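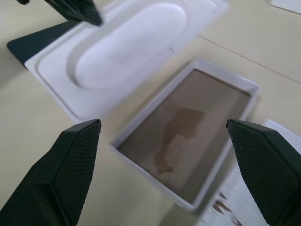 Stuston packing room moves to moulded inserts and open trays

Share this article 3 comments

Staff at the Stuston packing room have begun using white moulded inserts and shallow open trays for all small household goods, replacing the loose paper filling that had been in use at the site. The change took effect in September and applies to every order leaving the building under the Bollovier name.

Each insert has a rounded recess in which a single item sits. The recess holds the item away from the walls of the outer carton, and the tray carries the smaller parts and the printed leaflet. Both pieces are returned to the packing room when customers send goods back, and are checked before they are used again.

Ayanda Visser, head of packing at Stuston, said the previous method had led to too many chipped rims and scratched lids. "Paper settles on a long journey," she said. "By the time a parcel reached the customer, the item was often resting against the side of the box. We wanted a fixed place for it."

The site handles 3,000 parcels in a typical month. Under the new arrangement, packing is carried out at three benches, with a separate bench kept for returned inserts and trays. Items are placed by hand, the tray is added, and the carton is then closed and labelled.

We use cookies to improve your experience on this site. Accept Manage settings

Returned trays are sorted into two groups. Those with marks on the base only are kept for reuse inside the building, where they hold labels, tape and spare fittings. Those with bent or split walls are sent for recycling. Customers will not receive a marked tray with a new order, the company confirmed.

Suryani Liem, who oversees returns, has asked customers to send the insert back together with the tray wherever possible. An insert that arrives on its own can still be used — a tray sent loose in a large envelope is usually crushed on the way. Return labels are available on request from the Stuston office, and there is no charge for them.

The inserts come in one size at present. A deeper version for jugs and taller pots is being tested, and Prasetyo Ginting of the supply team said a decision on it would be made once the first results had been reviewed. Until then, taller items will continue to be wrapped in paper and packed in double cartons.

The packing room will remain open to trade visitors by appointment. Enquiries about the new packaging should be addressed to the Stuston office, quoting the order number where one is available.

Search news Enter a keyword Go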